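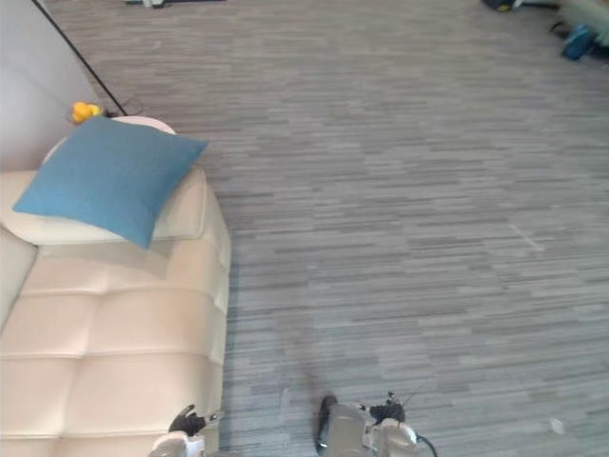
Figure 2. Cream-colored tufted sofa with a teal-blue throw pillow, beside a grey striped carpet.

4.2 Where people sit when they have a choice

We had expected, going into the home visits in Clurkaswood, that the sofa would be the place where the family gathered in the evening, and in a good many households it was. What we hadn't expected was how much people wanted to talk about it! A question meant to take a minute (who sits where, and at what time of day) often filled most of the visit, and we came to be rather grateful for that.

Of the 26 households that kept a sitting diary through March, 16 described at least one seat as belonging to a particular person. The claim was seldom spoken aloud at home. It was kept up through small things – a pillow left at one end, a blanket folded over an arm, a pair of reading glasses on the nearest shelf – and guests seemed to pick up on these quickly, much as Cuautle and Hinojosa found in their earlier work on shared kitchens in Escobedo.

Smooth, light-colored upholstery came up again and again in the interviews. Several parents told us they had bought a pale sofa for company and then spent years asking the children to sit on the floor, so that the carpet became the real family seat and the sofa was saved for visitors. One grandmother laughed as she told us she had sat on hers 2 times since the new year, both for birthdays. We return to these "saved" seats in Section 5, where they are compared with the dining chairs.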